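Practice boards: do we need another one?

Several of you have asked whether the group should put money into a plastic practice board for the PC assembly evenings, so I spent an afternoon with one at the Mandale workshop. I went in doubtful and came out a little less so, though I'd still keep the chequebook shut until November.

The idea is simple enough. In place of a real motherboard you get a flat grey plastic one with the sockets and slots standing up from it in simplified form. You practise seating a processor and a memory module on that, over and over, and no live board gets its pins bent. Benoît Leblanc, who looks after the bench at Mandale, reckons this saves a lot of grief with beginners. Maybe. We lost 4 donated boards to clumsy fingers last year, and a couple of those were half dead when they came in. 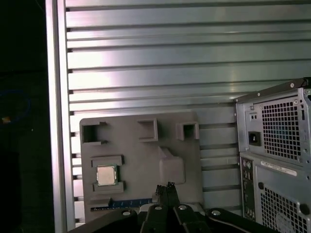
My first grumble is about feel. A processor going into a proper socket has a lever and a frame, and a certain horrible creak when you clamp it down. A plain holder teaches you to pick the chip up by its edges and put it down square, and there the lesson stops. If someone has only ever done it this way, I wouldn't let them loose on my own machine.

The memory is better. Lining a module up along a slot is mostly a matter of looking properly before you push, and you can learn to look on any old bit of plastic. I'd still want people to handle a real slot with real clips before the evening is out.

Then there's the layout. The Driren leaflet says the board is "faithful to a modern desktop". I don't think it is, and I can't see why they felt the need to say so. The Setiawan kit makes no such promise and I trust it more for that, though I haven't had one in my hands yet. 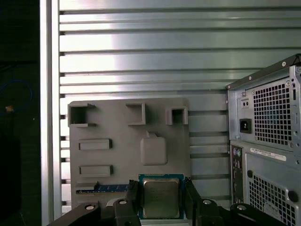 The grey practice board, with a blue strip in a slot near the bottom and a processor chip in front.

On cost, Driren want 608 for the full bench set, delivered. Setiawan quoted 661, with 8 spare holders thrown in. Both seem steep for moulded plastic when we have a cupboard full of old boards that could be screwed to a bit of ply. Ziro have offered us a set on loan, and I'd say take the loan, use it with the next beginners' group and see who can fit a real chip at the end of it.

If you have tried one of these at work or college, drop me a line before the next issue. I'd particularly like to hear from anyone whose set has lasted more than a year, as the thin walls on the sockets look to me like the first thing to go.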